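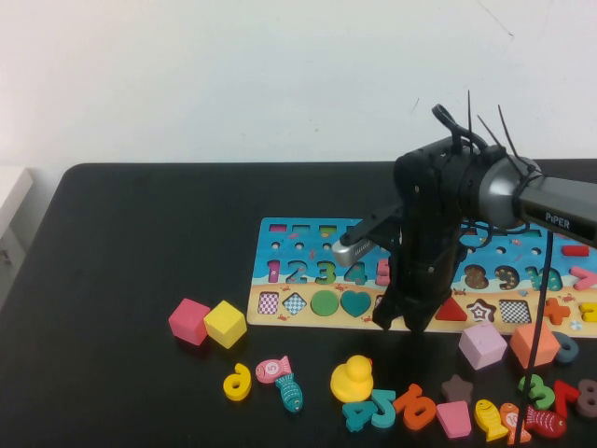

One parent at Forstead wrote in to say that the times-table sheets from Weldu had done more for her son in a fortnight than a whole term of school, and could we please stop being so sniffy about free downloads. Fair enough, and we're glad he's getting on. But a fortnight is a short time, and we'd like to see how he does in the spring.

Weldu now claims 3,031 free worksheets. We printed 40 of them in September and found the same sum page turning up again with a different border -- pumpkins, then snowmen, then rockets.

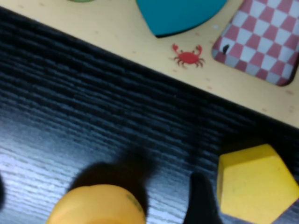 Puzzle board with a heart-shaped piece

The paid set, Drodaletti, promises to "boost memory and focus". We asked what that was based on and were sent a link to the shop. The cards print nicely on thick paper, we'll give them that, and the number lines are clear. The answer sheet has three mistakes in the sevens alone.

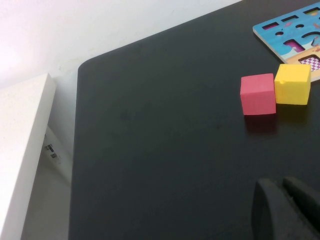
Forstead & Jususham Home Learning News | Issue 41

If you want to try it, use the free sample first and check the answers yourself before handing anything over. Plain black and white will do, as the colour pages eat ink and

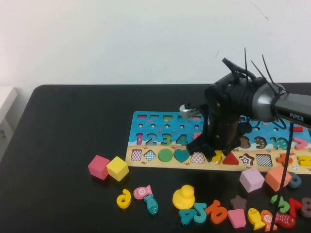

the sums are the same either way. Jususham library still prints for members, but ask about the price before you send a whole pack.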